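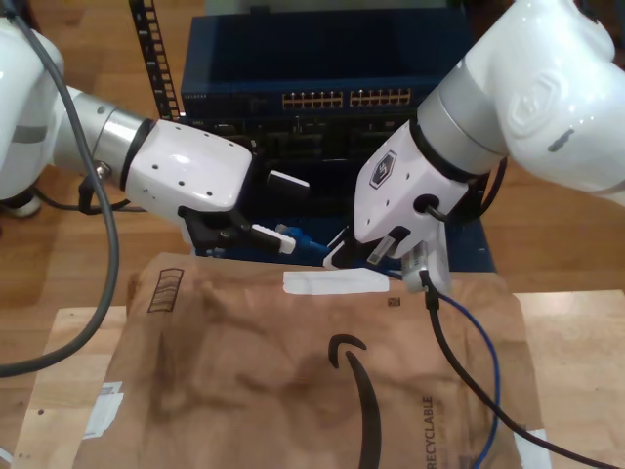

What Is a Network Switch?

When you watch a cartoon on a tablet, the cartoon has to travel to you from another computer. Part of that trip is made through wires. A network switch is a box where many of those wires meet.

A switch looks simple. It is often a flat metal box with a row of square holes along the front. Each hole is called a port. A cable goes into a port, and the other end of the cable goes to a computer, a printer or another box.

What Does It Do?

Think of a mail room in a big school. Letters come in all day, and someone reads the name on each one and puts it in the right mailbox. A switch does the same job with messages between computers. It checks the address on each message and sends it out through the right port — very fast, and all day long.

Morven Drummond looks after the network at Aitken School. The school has 34 classrooms and 442 students, and every classroom has a cable that leads back to a switch.

What Is Inside the Cable?

This kind of cable is called an Ethernet cable. Inside the plastic cover are eight thin copper wires, twisted together in pairs. The twisting helps keep the messages clear.

At each end is a small plug. Many plugs have a little clip on one side that clicks when it goes in. To take the plug out, you press the clip first and then pull gently. Some plugs also have a soft cover behind them, called a boot.

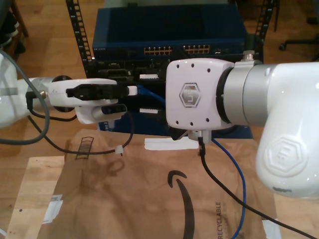 Cables come in many colors, such as blue, gray and black. The color does not change how the cable works, but it can help people remember which one goes where. Switches are often kept in a metal stand called a rack, with other equipment above or below them.

Look, But Ask First

If you pull out a cable, someone may lose their connection in the middle of their work. Ask a grown-up before you touch one.

Words to Know

Port: a hole where a cable plugs in.
Boot: the cover behind a plug.
Rack: a stand that holds equipment.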